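Flashlight thread! I've been putting together the lending bin for our kids' night walk and I have opinions now. (1/9)

The walk is in July, 40 kids signed up, and Ingeborg Danzer asked me to go through every small flashlight people have dropped off. I said yes before she finished the sentence. I love this stuff. (2/9)

Started with the toy-style ones, because those are what the little kids grab first. Red, blue and white, mint green with a yellow cap, lavender with yellow. It looks like a candy shop on the table and I'm so happy about it! 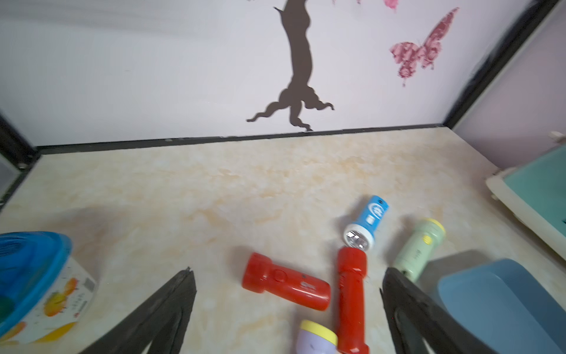
My routine for each one: fresh batteries in, switch on, switch off, shake it gently, switch on again. If it flickers when you shake it, it goes in the maybe pile. Flickering is nearly always a battery contact that wants a wipe with a dry cloth. (3/9)

Tien-fu Yau asked why we don't just buy one big matching set. We could! But kids remember "mine is the green one" way better than "mine is number 124" — and they hand it back to you at the end like it's a pet. (4/9)

Next, the switches. Slide switches are my favorite for small hands. You can feel which way it's pushed, even in the dark, even with mittens (we learned that on the winter walk). Push buttons are fine too, but they get bumped on inside pockets and then the batteries are flat by the pond. (5/9)

Cleaning: damp cloth, a drop of dish soap, and a dry toothbrush for the seams and the ridges on the switch. Keep water away from the battery end. Scuffs can stay. A scuffed flashlight has been on adventures. (6/9)

OK, the part you all asked for. My favorites for the under-sevens, in order:

1. Lavender with the yellow ring at the lens end. Yellow slide switch, and a head that's wider than the handle so you can tell front from back by feel. I'd have been obsessed with it at age five.

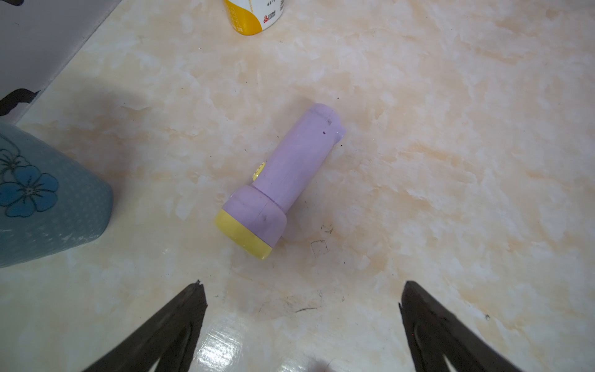

2. Mint green with the yellow cap. Such a good color, and Pak-hei Chung's daughter has already called dibs.

3. The reds. Classic! Everybody wants to be the leader, and the leader gets a red one. (7/9)

Storage: batteries out, bagged by size, and the bag goes in the same bin as the flashlights. Please label the bag. Last year I spent a whole evening guessing. (8/9)

If you're local and have a small one sitting in a drawer, leave it with Cheng-en Poon and I'll give it the full treatment. Going back to the maybe pile now — more tomorrow! (9/9)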